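Voltness says its arm can learn a job in 20 demonstrations. Skendville is not so sure

29 January 2022

Voltness, which sells robot arms to small repair shops, has opened a training room in Skendville where staff teach the machines by remote control. A worker steers the arm through a job with a pair of hand controllers, the motions are recorded, and software called Meesuk tries to copy them. The company says 20 runs are enough for a simple task.

The job on the schedule this week was a plain one: pick up a black plastic carrying case by its handle and move it across a white table.
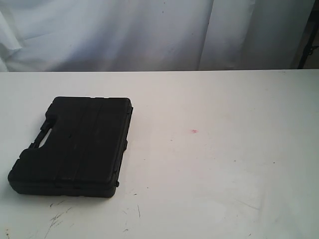

Voltness reports that Meesuk got it right in 79 percent of its trials. The company would not say how far the case was moved between tries, or whether the failures were drops or missed grabs. It also counts a run as a success if a person nudges the arm once — a generous rule for a product sold as hands-off.

Vatbridge, a parts warehouse that tested an earlier version in June, recorded 600 runs over 37 shifts before it let the arm work alone. It has since gone back to having people do the lifting on two of its three lines.

Voltness says the new software needs far less teaching. It has not published the trial data, and a spokesperson gave no date for doing so.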